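Notebook > Around the House > Getting Rid of Things

The drawer of cables, year four
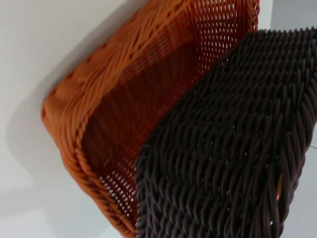 What I kept

I moved to Turkthorpe with one box of cables and a vague plan to sort them. Four years on, the box has become a drawer, and the drawer has started leaning on the closet shelf for support. Last weekend I finally tipped it all out on the bed and went through it like a customs officer.

I kept anything I could name. This turned out to be a short list: two phone chargers, a printer cable, and the long black one that fits the radio. I also kept the power brick from my old Kulteck speaker. The speaker died in October, but the brick is in great shape and I'm told these things matter.

What went

Everything else – including a coiled gray item with a different plug on each end, neither of which has ever met a hole in my home. Gaurav Shukla came by for coffee and said it was for a scanner. Then he said it might be for a camcorder. Then he asked if he could have it.

The recycling place takes cables for free but charges for batteries, so I now own a drawer of batteries.

What I'd do differently

Label them. I bought tape for this once and I'm fairly sure it was in the drawer, under the cables. It's still not on any of them. The long black one has already wandered off, and the radio is running on the batteries.

Filed under: Clutter, Small Defeats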